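Robotics & Automation / Papers / Full text
Search this journal Enter keyword, author or DOI

4. Comparison of Hand-Held Gripper Bodies

4.1 Recording site and hardware
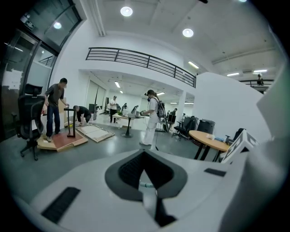

Two hand-held gripper bodies were compared under the same recording protocol. The first, the Driveo body, is the one used in our earlier trials. The second, the Losteck body, keeps the same finger drive but moves the camera mount back and raises it, which gives a wider view past the fingers at the cost of more housing in the lower part of the image. Both bodies were run with the same camera, the same lens and the same firmware, so that any difference in tracking could be assigned to geometry and mass distribution alone.

Figure 3. View from the camera on a hand-held gripper at the open-plan site. The white body fills the lower half of the image; a marker card with black square patterns stands at the right. Several people are in the room beyond, and a mezzanine railing crosses the upper middle.

All sessions took place in an open office area with a polished floor and a glass wall on one side. The site was chosen over our closed test room for two reasons. Large glass panes return reflections that a visual tracker may accept as fixed points, and people moving through the background remove or hide points that were stable a moment before. Both conditions are common in the places where hand-held recording is now done, and neither is well covered by the bench tests reported in Section 3.

4.2 Procedure

Each session began with a static hold, followed by a slow sweep of the room and a set of pick-and-place motions at table height. Camera pose was estimated with the Fahmy tracker at its default settings. We did not mask the gripper body in the first pass. In the second pass a fixed mask was applied to the lower part of the image, drawn once for each body and left unchanged for all sessions.

A total of 346 sessions were recorded during November. Of these, 107 were set aside before analysis: the operator had started moving before the static hold was complete, and the scale estimate could not be trusted. The remaining sessions were cut into clips of 1,000 frames, and a clip was counted as lost if the tracker reset at any point within it. Partial clips at the end of a session were dropped.

4.3 Results and discussion

Without the mask, the Losteck body lost more clips than the Driveo body. Most losses fell in the pick-and-place part of the session, when the camera was pointed down and the housing and table together left little distant structure in view. With the mask applied, the gap between the two bodies closed for the sweep and narrowed for pick-and-place. The static hold was not affected by either choice.

Reflections in the glass wall caused fewer resets than expected. They did produce a slow drift in heading when the operator stood close to the glass, and this drift was present with both bodies. The Flostidlow filter, applied after tracking, reduced the drift but also smoothed short wrist rotations that are needed for training. We therefore report unfiltered poses in the tables that follow and give the filtered values in the appendix.

Operators preferred the Driveo body for long sessions. Its center of mass lies closer to the handle, and grip fatigue was reported later in the session. Finger width readings did not differ between the two bodies once each had been calibrated at full open and full close.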